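## 4.2 손에 드는 그리퍼 두 벌, 복도에서 비교해 보기

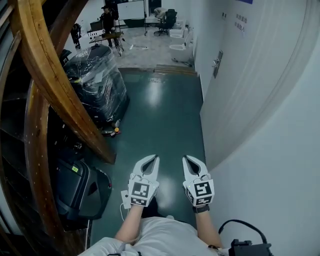
*읽는 시간 6분*

**그림 3.** 양손에 하나씩 든 그리퍼. 몸체 면마다 흑백 사각 마커가 있고, 왼쪽 그리퍼 옆에는 작은 흰색 상자가 달려 있다.

앞 절에서 컨트롤러 얘기를 너무 길게 했으니, 이번에는 손에 잡히는 쪽으로 넘어가 보겠습니다. 우리가 비교한 건 집게 모양만 다른 두 가지 손잡이형 그리퍼예요. 하나는 끝이 뾰족하고 안쪽으로 휜 집게(이하 Gulum형), 다른 하나는 끝이 넓적하고 평평한 집게(이하 Inden형)입니다. 그림 3에 나온 건 휜 집게 쪽이고요. 둘 다 몸체는 같은 걸 쓰고 집게만 갈아 끼웠습니다. 처음에는 몸체까지 따로 설계하려고 했는데, 그러면 마커 배치가 달라져서 추적 오차가 집게 탓인지 마커 탓인지 가릴 수가 없더라고요. 그래서 8월에 한 번 싹 엎고 다시 시작했습니다. (그때 만든 몸체 도면은 아직도 제 책상 서랍에 있습니다.)

### 4.2.1 왜 하필 복도인가

실험실 책상 위에서는 두 집게 모두 너무 잘 됩니다. 조명이 고르고, 카메라가 마커를 놓칠 일도 거의 없고, 사람이 서 있는 자리도 뻔하죠. 그런데 실제로 물건을 집는 시연을 모으려면 걸어가야 하고, 문을 지나야 하고, 몸을 틀어야 합니다. 그림 3의 복도는 그런 면에서 꽤 괜찮은 장소였어요. 바닥에 빛이 반사되고, 왼쪽에는 나무로 된 나선형 계단이 있고, 복도 끝 문턱을 넘으면 바닥 색까지 바뀝니다. 머리 높이의 카메라로 보면 배경이 계속 달라지니까 마커 검출기를 괴롭히기에 딱 좋습니다!

저희는 복도 구간을 먼저 걷고 나서 안쪽 방의 작업으로 들어가는 순서를 모든 시행에서 똑같이 지켰습니다. 순서를 섞어 보자는 의견도 있었는데, 그러면 출발 자세를 매번 다시 맞춰야 해서 포기했어요. 이 점은 순서 효과를 따로 떼어 볼 수 없다는 뜻이기도 하니, 결과를 읽으실 때 감안해 주세요.

### 4.2.2 조건과 절차

참가자는 모두 14명이었고, 각자 두 집게로 같은 과제 6가지를 했습니다. 과제는 다음과 같습니다.

- 종이컵을 옆에서 집어 옮기기
- 얇은 카드를 책상 모서리로 밀어서 집기
- 천 조각의 한쪽 귀를 잡고 펼치기
- 케이블을 집어 고리에 걸기
- 뚜껑을 잡고 돌려 열기
- 양손으로 상자를 들어 내려놓기

이렇게 해서 모은 시연이 전부 800개입니다. 참가자마다 개수를 딱 맞추지는 않았어요. 손목이 아프다고 하면 바로 쉬게 했고, 시연이 중간에 끊기면 다시 하되 끊긴 것도 따로 저장했습니다. 위 숫자에는 끊긴 시연이 들어가 있지 않습니다.

손목 스트랩 얘기도 하고 가야겠네요. 예비 실험에서는 스트랩 없이 손잡이만 쥐게 했는데, 케이블 걸기 과제에서 그리퍼가 손안에서 조금씩 돌아가는 문제가 있었습니다. 그러면 마커로 구한 그리퍼 자세와 실제 손목 자세가 어긋나고, 나중에 로봇 팔로 옮길 때 마지막 관절이 이상하게 꺾입니다. 본 실험부터는 검은색 스트랩으로 손목에 고정했고, 이 문제는 눈에 띄게 줄었습니다. 스트랩을 너무 세게 조이면 이번에는 사람이 팔꿈치를 들고 작업하는 버릇이 생기는데, 이건 아직 해결을 못 했어요.

### 4.2.3 휜 집게와 평평한 집게

미리 짐작했던 대로 카드와 케이블은 휜 집게가 훨씬 편했습니다. 끝이 뾰족하니까 얇은 것 밑으로 쏙 들어가거든요. 참가자들도 이 두 과제에서는 거의 망설이지 않았습니다. 제가 틀린 쪽은 천이었어요. 저는 천도 당연히 휜 집게가 나을 줄 알았는데, 집는 것까지는 좋아도 펼치는 동안 자꾸 미끄러졌습니다. 닿는 면적이 좁으니 당기는 힘을 못 버티는 거죠. 평평한 집게는 귀를 찾아 집는 데 시간이 더 걸리지만, 한번 잡으면 잘 놓치지 않았습니다.

뚜껑 돌리기는 좀 애매합니다. 뚜껑 크기에 따라 결과가 왔다 갔다 해서, 저는 이 과제로는 우열을 말하지 않으려고 합니다. 공저자인 Fouzia Mughal은 평평한 집게 쪽 손을 들어 줬고, 저희 둘은 이 문단을 두고 꽤 오래 다퉜습니다.

상자 들기에서는 집게 모양보다 두 손의 간격이 더 큰 변수였어요. 두 그리퍼를 가까이 모으면 한쪽 몸체가 다른 쪽 마커를 가립니다. 마커를 여러 면에 붙여 둔 덕에 한 면이 가려져도 다른 면으로 자세를 이어 갈 수 있었지만, 팔을 교차하는 순간에는 그것도 소용이 없었습니다. 이런 구간은 Fledow 필터로 앞뒤를 이어 붙였고, 이어 붙인 부분은 학습 데이터에서 가중치를 낮췄습니다.

### 4.2.4 케이블이라는 복병

논문에 이런 걸 써도 되나 싶지만, 시간을 제일 많이 잡아먹은 건 케이블이었습니다. 그리퍼에서 나온 선이 몸에 걸리면 참가자가 자기도 모르게 동작을 줄여요. 특히 몸을 틀 때 그렇습니다. 나중에 궤적을 겹쳐 그려 보고서야 왼손 동작 범위가 오른손보다 좁다는 걸 알았는데, 처음에는 다들 오른손잡이라 그런가 보다 하고 넘어갔습니다. 선을 팔 안쪽으로 돌려 다시 해 보니 차이가 꽤 줄었고요. Yousafzai 무선 모듈도 시험해 봤지만 집게 벌림 값이 가끔 늦게 들어와서, 이번 비교에서는 유선만 썼습니다.

같은 실험을 해 보실 분께는 집게를 고르기 전에 선부터 정리하시라고 말씀드리고 싶어요. 선 길이는 팔을 끝까지 뻗은 자세에서 재시고, 앉은 자세에서는 재지 마세요. 저희가 그렇게 쟀다가 첫 주 데이터를 통째로 버렸습니다. 로봇 팔에 옮겨 재생한 결과는 4.3절에서 다룹니다.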